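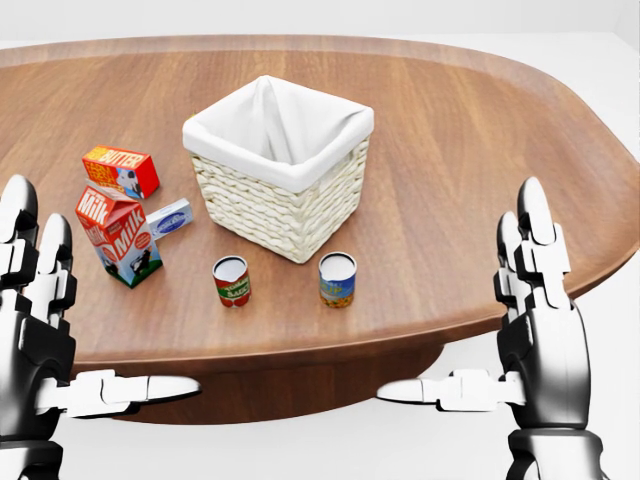 Home Guides Finishes Downloads Support
Search guides Search

Section 4. Applying the Protonell Tabletop Finish

Read Section 3 (Surface Preparation) before you start. The finish will not bond to wax, silicone polish or furniture oil. These instructions cover solid wood and veneered tops up to 600 square inches per batch. For larger tops, mix a second batch and keep a wet edge between the two.

4.1 Before mixing

1. Bring both cans to room temperature. Leave them in the room overnight if they were stored in a garage.
2. Remove leaves, locks and any hardware on the underside of the top.
3. Sand with the grain using 220 grit, then 320 grit. On a raised or rounded lip, sand by hand with a folded sheet. A power sander will cut through the edge.
4. Vacuum the top, then wipe it with a cloth dampened with mineral spirits. Wait 30 minutes.

CAUTION: Mineral spirits and the uncured finish are flammable. Turn off pilot lights. Lay used rags flat outdoors to dry, or store them under water in a lidded metal can.

4.2 Mixing

1. Stir Part A for two minutes. Do not shake.
2. Pour 385 ml of Part A into a clean container.
3. Add one sachet of Part B and stir slowly until no streaks remain.
4. Let the mix stand for 10 minutes. Bubbles at the surface will clear during this time.

Note — Pot life is 90 minutes. Discard any mix that pulls into strings when the stick is lifted.

4.3 First coat

1. Load the brush to one third of the bristle length.
2. Start at the center of the top and work out to the rim, following the grain.
3. On oval and round tops, finish each stroke just short of the lip. Coat the lip last, in one pass, with a nearly dry brush.
4. Check the underside of the rim for drips after 15 minutes and remove them with a cloth.
5. Leave for eight hours with the windows open a few inches.

4.4 Second coat

1. Scuff lightly with a gray abrasive pad until the shine is even and dull.
2. Wipe clean and repeat 4.3.
3. If dust nibs show after the second coat, wait 24 hours before you sand them out. Sanding sooner drags the film.

4.5 Curing and first use

Light use is allowed after three days. Full cure takes 21 days. Until then:

— Do not use a tablecloth or plastic mat.
— Fit felt pads under baskets, bowls and lamps.
— Wipe up water and alcohol at once.

Note — White rings that appear before full cure normally fade. If a ring remains after 21 days, see Section 6.

Replacement sachets: order part 2802. Brush set: order part 815.

Section revised in May by Harish Bhatia. Checked by Soledad Abernathy, Ustdale.

14 shares 3 comments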